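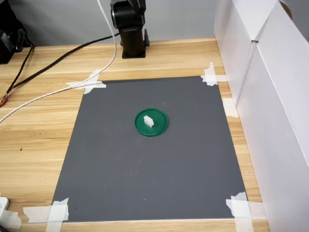 A small white part on a green lid, on the gray mat of the work table.

Lids wanted for the parts table

Before you throw away the lid of an old food box, please think of us. The repair room at Wolwood is collecting round plastic lids again, and we can use almost any color.

The idea came from Ecaterina Munteanu, who was tired of looking for small parts on the floor. A lid with a raised rim makes a very good tray. You put the part on it, you can turn the lid to see the part from all sides, and if your elbow touches it, the part usually stays where it is. Green and yellow lids are the best for white parts. On a white lid you will search a long time, as I did in June with a spacer for the Chisholm lamp.

At the moment we have 43 lids, but many are too deep or they are bent from the dishwasher. Flat ones with a low rim are what we need most. Please wash them and take off the stickers. The box for lids is under the coat hooks, next to the door to Ustano hall.

A few words also about the mats. We fix them to the table with white masking tape, crossed at the corners. It is not beautiful, but it holds well and it comes off the wood without marks if you pull slowly. Please do not use the brown packing tape – it left glue on the long table, and two of us cleaned it for a whole evening. Scuffs on the mat are no problem. If a corner comes up, put new tape over the old one or ask for the roll, which is in the Gikar drawer.

Small parts which are left on a lid at closing time go in the tall cabinet, together with the lid. Write your name and the object on a piece of tape and stick it on the rim. Last winter we had 13 parts without a name, and one of them is still waiting – a black knob with a silver line. If it is yours, please come before 2 in the afternoon, when the cabinet is open.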